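4. Doblado y apilado de camisetas

Este apartado se aplica a camisetas y camisas de manga corta de punto. Para prendas con botones, consulte el apartado 5. Para toallas y paños, el apartado 6.

4.1 Antes de empezar

Despeje la superficie de trabajo y pásele un paño seco. La superficie Keser es blanca y lisa; las pelusas de las prendas oscuras se ven enseguida y se pegan a la siguiente prenda.

Compruebe que la ropa está completamente seca. Una prenda húmeda se puede doblar, pero no se debe apilar.

Separe las prendas por tamaño. El color no influye en el doblado, aunque conviene dejar las rojas y las azul marino nuevas en pilas distintas hasta el tercer lavado.

Nota: si utiliza la bandeja Akness (ref. 648), colóquela fuera de la superficie. Dentro resta espacio para extender las mangas.

4.2 Extender la prenda

1. Coloque la prenda en el centro, de lado, con el bajo a la izquierda y los hombros a la derecha. Las personas zurdas pueden invertir la posición.

2. Saque las dos mangas hacia fuera. Cada una debe quedar plana hasta el puño.

3. Alise desde el centro hacia los bordes con la palma abierta. No tire del cuello.

4. Repase el extremo del bajo. Es la zona donde se acumulan más pliegues.

5. Deje las prendas ya dobladas en una esquina del fondo, con el borde recto hacia usted.
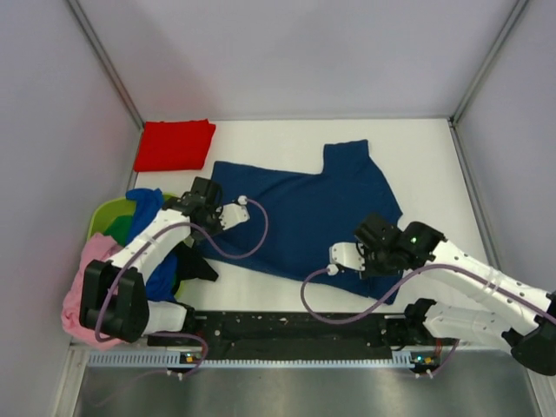
Aminu Idahosa propone cambiar el orden: primero alisar el bajo y sacar las mangas al final, porque con el punto fino los pliegues vuelven a aparecer cada vez que se mueve un hombro. Ambos órdenes son válidos. Con tejidos gruesos, siga el del manual.

4.3 Doblar

1. Lleve un lateral hacia el centro, con su manga. Doble la manga hacia atrás, sobre el propio lateral.

2. Repita con el otro lado. Los dos bordes deben quedar paralelos.

3. Levante el bajo y llévelo hasta la mitad del largo.

4. Doble otra vez hacia los hombros. Si la prenda es larga, haga tres dobleces en lugar de dos.

5. Presione con la mano plana y dé la vuelta al paquete.

Precaución: no presione sobre estampados de vinilo recién planchados. Espere a que se enfríen.

4.4 Apilar

Ponga cada prenda con el doblez hacia el mismo lado. Si una capa sobresale por el lateral, corríjala antes de colocar la siguiente. Un pico de tela en una esquina suele indicar que la manga ha quedado mal recogida: abra el último doblez, estírela y vuelva a cerrar.

No supere las 12 prendas por pila. En los estantes Clegg de fondo reducido (ref. 249), el límite es de ocho.

4.5 Problemas frecuentes

La pila se inclina: hay prendas con distinto número de dobleces. Sepárelas.

El cuello se arruga: el segundo doblez llega demasiado arriba. Deténgase antes de la costura.

La prenda resbala al alisarla: coloque debajo la lámina antideslizante Trarard, con la cara rugosa hacia abajo.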